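Getting old wax and gunk off a wood desk before you re-oil it

Posted March 26, 2026 by Soledad Salcedo
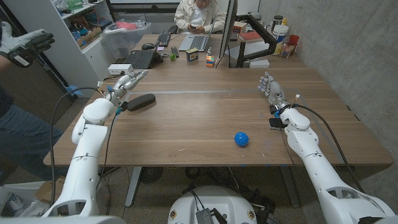

How do I know if my desk has wax on it or a hard finish?

Scratch a spot underneath or on the back edge with your fingernail. If a soft, whitish curl comes up, it's wax. If nothing comes up, it's most likely varnish or poly and you want a different page (link at the bottom).

OK so. Quick version for people who already have the stuff out: mineral spirits, white pads, wipe, repeat, wait overnight, oil thin. Long version follows.

What you need

Odorless mineral spirits, one quart. You'll use less than half on a normal desk
White scrub pads, the non-scratch ones. Not green. Green leaves marks
Old T-shirts cut into squares
Nitrile gloves
Plastic card (old gift card is fine)
220 grit sandpaper, a couple sheets
Your oil. I use the Bistwood clear. The Pulell one is fine too, just slower to dry

Windows open, both sides of the room if you can. No pilot lights, no candles, no space heater going. Pets out.

Step 1. Clear and dust

Everything off. Drawers out if they come out. Vacuum with the brush head, then a barely damp cloth, then dry cloth. Dont skip the dry cloth, mineral spirits and water don't mix and you get smears.

Step 2. Scrape the thick spots

Wax collects where the top meets the edging, and where people rest their wrists. Hold the plastic card low, push along the grain. Wipe the card on a rag every few strokes. You're only after the lumps.

Step 3. Spirits

Wet a pad. Should be wet, not dripping. Work a section the size of a dinner tray, with the grain, light circles only on the stubborn bits. Let it sit a minute. Then wipe with a clean T-shirt square before it dries. If it dries on you, the wax just settles back down and you get to do it over.

Rag comes up brown or yellow the first pass. Normal. Second pass should be paler. Third pass on the wrist area, usually. Keep swapping to clean cloth, this is where most people go wrong, they push the same dirty wax around for an hour and then email me.

Step 4. Check it

Wait till the spirits flash off, half an hour or so. Drip a little water in two or three places. Soaks in and goes dark = wax is gone. Beads up = go again there. Blot the water, don't leave it.

Step 5. Overnight

Leave it. I know. Leave it.

Step 6. Light sand

The water test raises the grain a bit so hit it with the 220, by hand, with the grain, almost no pressure. If it's veneer, three or four strokes per area and stop. Veneer is thin and there's no fixing a sand-through. Vacuum, then wipe with a cloth that has a bit of spirits on it.

Step 7. Oil

Thin coat. Thinner than that. Rub it on, wait fifteen minutes, wipe off everything that hasn't soaked in. Come back the next day, do a second coat the same way. Sticky after two days means you left too much on, rub it down with a pad and a little fresh oil and wipe it dry.

Rags!!

Oily rags can catch fire on their own. Lay them out flat outside, one layer, on concrete, till they're stiff. Or in a metal can full of water with a lid. Never balled up in the trash.

Stuff people ask

Can I use vinegar? Won't touch wax. Please stop.

Silicone polish? If you've been spraying Donine or anything like it for years, expect fisheyes in the oil. Extra pass of spirits, fresh rag every time, and do a test patch first.

White rings? Those are often in the wax and come off with it. Black ones are in the wood, seperate problem.

How long before I can put things back? I give it three days for paper and a mouse, a week for anything heavy or rubber-footed. Rubber feet will print. I did mine in January with the heat barely on and it needed closer to two weeks.

Wongsuwan paste wax on top after? You can. I don't, I'd only be stripping it again.

Next: varnish and poly desks, what to do instead
Back to all furniture how-tos
3,194 views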